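Gidlow Drawers: notes on a small cabinet and what goes in it

Welcome! Gidlow is a collection of recordings about one very ordinary thing, a little white drawer cabinet on a brown tabletop, and I've had a great time putting it together. Drawers are more fun than they get credit for (pull too hard and the whole cabinet comes along with them).

What's in it
68 recordings in the first release, 2000 in the full one. The task is always the same: open a drawer, put something in or take something out, close the drawer again.

Folders
trenetetti/ opening and closing only, drawers empty
flokness/ putting small items away
gape/ drawers left partly open at the end, kept on purpose

Each folder has a notes.txt with the item list and the starting position of the cabinet. Please read the one in gape first, the labels there work a bit differently: "open" means any gap wide enough to get an item through.
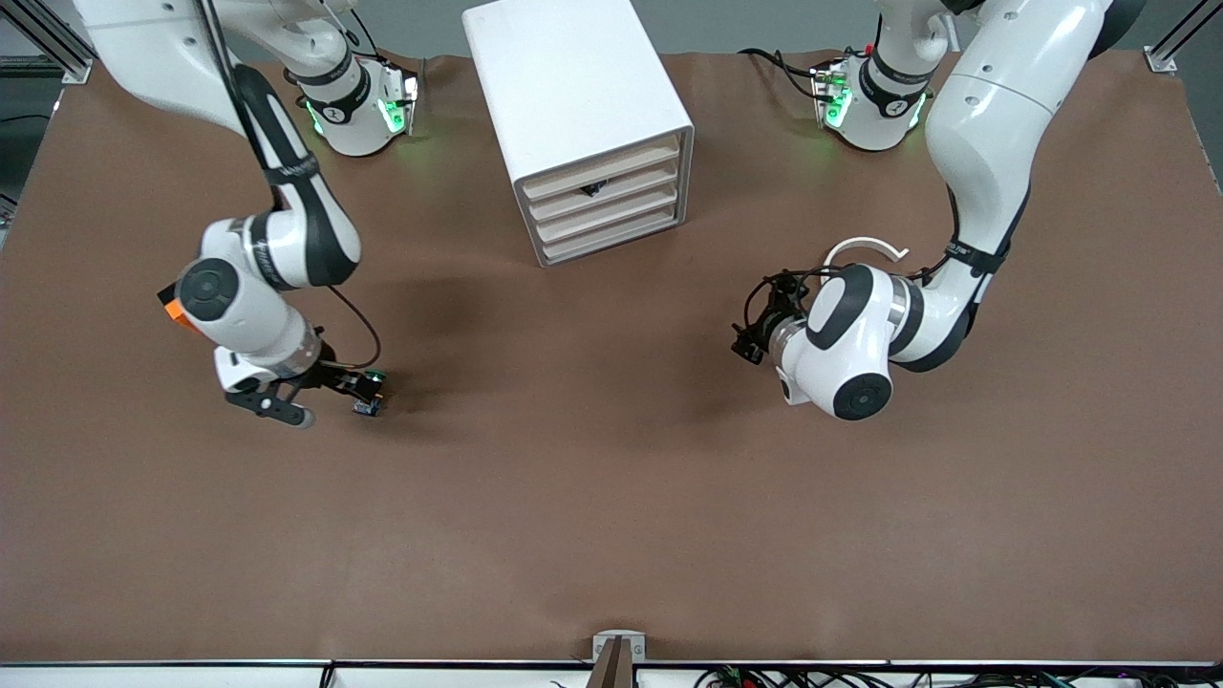 Splits are by item, so nothing in the test folder shows up in training. There are 8 item groups, and 2 of them are held back for testing.

Known problems
A few labels in flokness still say "shelf" where they should say "drawer". Fixes are very welcome, and so are ideas for new things to put away!

Last updated 9 June 2025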